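Sixteen dumplings, and then the next table

Jitendra Uniyal had flour up to his elbows when he opened the side door of the Hastora canteen, and he didn't stop talking for the next two hours. He has cooked for the ferry workers of Saravport for nine years, and he still gets excited about soup.

"Smell that!" he said, lifting a lid. "That's just onions and time. People think canteen food has to be gray and sad, and I can't stand it."

On a normal day he and Tùng Châu serve 300 lunches from a kitchen with one good oven. The star is the steamed dumpling, 16 pleats to each one, a recipe Châu learned from an aunt and has been fiddling with ever since. This July the filling is cabbage and smoked trout (it's wonderful, I had four).

"She would hate the trout," Châu said. "She'd eat it, though. She'd eat it and complain all the way home."

Uniyal came to cooking from the docks. He loaded freight until his back gave out, and he remembers exactly what he wanted at noon: something hot, a lot of it, and a place to sit where the wind couldn't find him. "I used to eat standing up behind a crane," he said. "So when I got this job, I asked for chairs before I asked for knives."

The chairs came. So did long tables, where deckhands now sit beside the ticket office staff and argue about soccer.

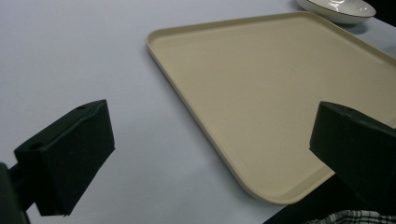

A beige tray on a white tabletop.

What would he change? Uniyal pointed at the oven. "A second one of those. Then bread, every morning, 200 rolls before the first boat." He was already showing me with his hands how big the rolls would be when Châu called him back to the dumplings.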